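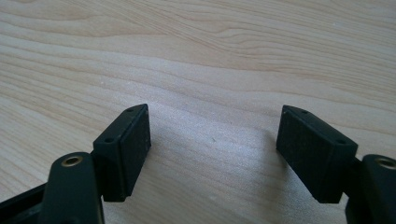

The desk top, pale with the wavy grain

Is this top real wood, and can I oil it?
Posted by Kayode Tijani in Furniture & Surfaces

I bought a desk secondhand from a shop called Dillside and the tag said "solid light wood." I have my doubts. The price was 165 dollars, and in my experience you don't get solid anything that size for 165 dollars. The grain is pretty, I'll give it that. It runs in long curves like the lines on a hiking map, tan on beige, and the surface feels smooth with no shine to it. The corners are rounded and there's a round hole near one edge with a dark grommet in it for cords.

The seller told me to rub it with Remum oil twice a year. He also happens to sell Remum oil. I've read a few pages that swear by it and they all sound like the same person wrote them.

So what I want to know is whether there's any way to tell what this is without sanding it or drilling into it, and whether oil does anything on a top like this or just sits there and grabs dust. It already shows every speck. I use it for sorting stuff, mostly bags and trays and bins, so it gets things dragged across it all day.

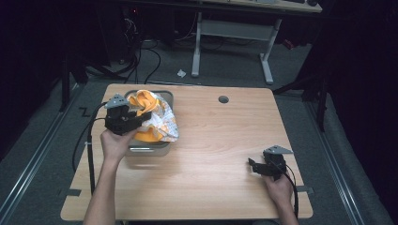
I keep a gray tray on there for the messy items, but I can't promise everything stays inside it. If oil means I have to wait two days before setting anything down, I'd rather skip it.

Amarachi Ajayi
Posted October, edited once

Don't trust the tag and don't trust the pattern on top either. Printed grain has gotten very good. Pull up the grommet (most of them just pop out) and look at the inside of the hole. If you see crumbs pressed together, it's a board with a skin on it. If you see stripes, it's plywood. If the grain you see on top carries on down into the hole, the seller might be telling the truth, and I'd be surprised.

Then put a drop of water somewhere you don't care about, like the back corner, and leave it for 11 minutes or so. If it beads up and wipes off clean, there's a sealed finish and oil has nowhere to go. You'd be buffing grease around. If it leaves a darker spot, it's taking in water and a little oil could help, but try that corner first too.

As for "twice a year," ask him where that number came from. I asked a store the same thing about a different oil and got a shrug.

For dragging, I'd put felt or a thin mat under the hard stuff. Cloth won't hurt it. It's the plastic bins that pick up grit underneath and scratch.

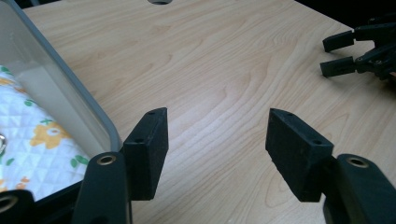 danladi_fixes
Reputation 3,329

I use Remum on everything, never had a problem. Looks like oak to me, just oil it.

Reply from Kayode Tijani
Popped the grommet. Crumbs. I'm keeping the desk but the oil is going back to the shop, and I'd like to hear what he says about the tag. Putting felt under the bins tonight.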